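Fórum Braketti > Casa e arrumação > Especiarias a granel: frasco ou saco?

Pivent
Ter. 30 de outubro

Compro pimentão-doce e cominhos em sacos de 700 g. Ao fim de 4 meses o aroma cai bastante, mesmo em armário fechado. Tenho tudo em vidro com tampa metálica roscada. O vedante interior

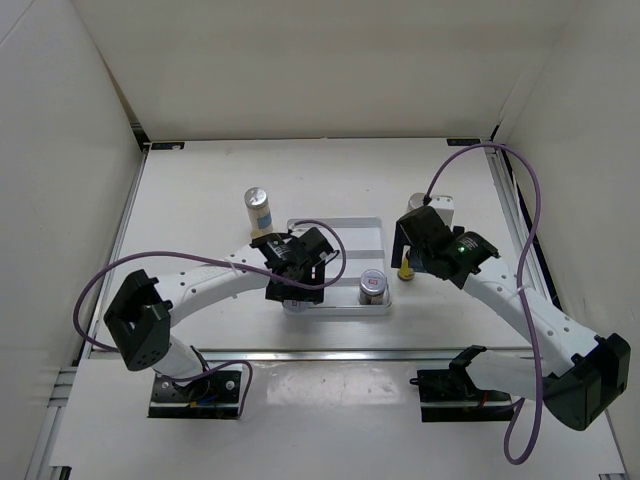 perde elasticidade com o tempo, e suspeito que a troca de ar venha daí. Alguém mediu a diferença entre guardar em pé e deitado?

Tiwari

Deitado, o pó encosta ao vedante e entra na rosca. Pesei um frasco de cominhos de 283 g nas duas posições e não encontrei variação fora do erro da balança. O problema é a luz e o espaço vazio por cima do produto. Frascos menores, cheios até acima.
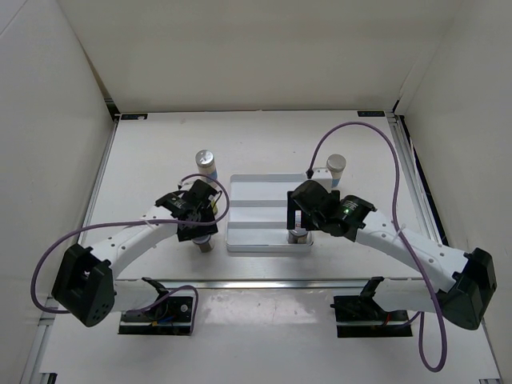

Brisovside discorda: o espaço vazio conta pouco se o frasco for aberto todos os dias, e moer na hora resolve mais do que mudar de recipiente.

Pivent

Moer na hora não serve para pimentão. Vou dividir o saco e congelar metade.

Tiwari

Congelar sim, mas deixa chegar à temperatura ambiente antes de abrir, senão condensa lá dentro. Para o resto uso gaveta com divisórias, etiqueta na tampa.
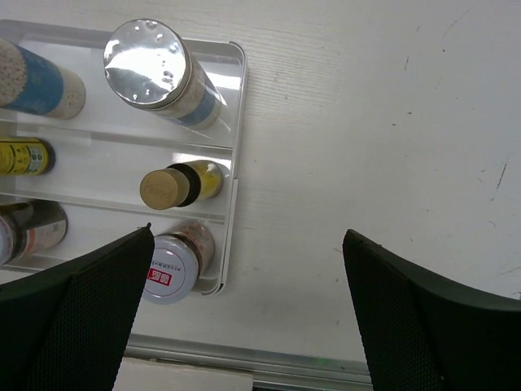

Organizador transparente com divisórias, recipientes deitados.

Brisovside

Etiqueta com a data de abertura. A de compra não diz nada.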